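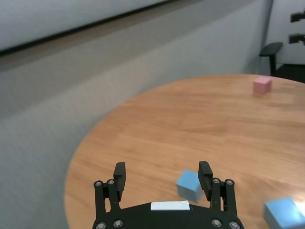
Die Gemeinde Rirken bekommt im Februar wieder eine öffentliche Bibliothek. Nach zwei Jahren ohne festen Ort ziehen die Bücher in das frühere Postgebäude am Bahnhof ein, wie die Gemeindeverwaltung mitteilte. Für die Leser wird das Erdgeschoss neu eingerichtet. Statt der langen Tischreihen, die viele aus der alten Bibliothek noch kennen, sind runde Holztische vorgesehen, dazu graue Trennwände, damit man auch bei mehr Betrieb in Ruhe lesen kann. Die Regale kommen zum grössten Teil aus dem Lager der Schule Iddale.

Der Umbau kostet nach Angaben der Verwaltung fast 442 000 Franken. Den grösseren Teil davon bezahlt die Gemeinde selbst, den Rest übernimmt die Stiftung Moreira. Teurer als geplant wurde vor allem die Heizung, die man im Herbst vollständig ersetzen musste.

Zum Anfang stehen 2067 Bücher für Erwachsene und 1319 Kinderbücher zur Ausleihe bereit. Weitere Titel können über das Netz der Bibliotheken im Tal bestellt werden, die Lieferung dauert in der Regel drei Tage. Neu ist auch eine kleine Abteilung mit Büchern in einfacher Sprache, die von Teilnehmern der Deutschkurse schon lange gewünscht wurde.

Die Jahreskarte bleibt für Kinder und Jugendliche gratis. Geöffnet ist am Nachmittag ab 14 Uhr, am Vormittag ist das Haus für Schulklassen reserviert. Bücher, die noch aus der alten Bibliothek ausgeliehen sind, kann man ohne Gebühr am Schalter der Gemeinde oder im Laden Drelorlow zurückgeben.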